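Bed-making episodes with a hand-held gripper: how much variety in the bedding?

Asked by Volkan Uysal
Tags: data collection, hand-held gripper, deformables

I'm recording episodes for a bed-tidying policy with a hand-held two-finger gripper, camera mounted on the tool. So far I have 301 episodes, all on the same bed. The task is to grab a corner of the blanket, pull it toward the pillow and let go.

Training on this set gives a policy that closes the jaws well short of the fabric or goes straight down into the sheet. Loss looks fine. A typical view before the grasp:

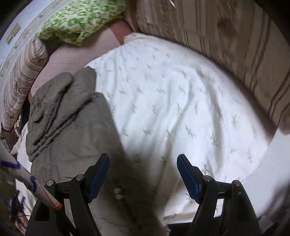
Jaws open over the bed, blanket to the left, leaf-print sheet in the middle.

Should I collect more of the same, or change the bedding? I have 65 more episodes planned for this room and could still change the plan. Episodes are trimmed in Tresima before training, if that matters.

3 answers

Mackenzie Bélanger
Accepted answer

Change the bedding, and check your trim points first.

We had the same early closing on a towel set. The trimming step was dropping the slow part of the approach, so the model saw the jaws far away and then nearly closed. Play back ten episodes at normal speed after trimming. If the approach jumps, go back to the raw recordings.

For the bed itself, your view has a gray-olive blanket bunched up next to a pale sheet. If it starts that way every time, the policy can learn "go to the dark area" and never learn what an edge looks like. Use the 65 like this:
Swap the blanket every five episodes, including one close in color to the sheet.
Throw it down from a different side each time.
Record some with the curtains closed. There is a deep shadow on the lower part of the blanket in your view and you don't want the policy relying on it.
Keep failed grasps if you recover and finish. Delete the ones you gave up on.

Our towel set ended at 530 episodes over four rooms. It worked better than a bigger one from a single room.

Posted by Šťastný

more data. we have 2,573 and it still misses sometimes

Posted by Dosell

Is your gripper width calibrated? If the width reads low the policy will close early whatever the bedding is. Open fully, close fully, compare the logged values at the start and end of a session. Mine drifted after I changed the pads.

Comment from Volkan Uysal, 27th September
Trim points were the problem on a lot of them. Re-exporting now, will do the blanket swaps after that. Width was fine.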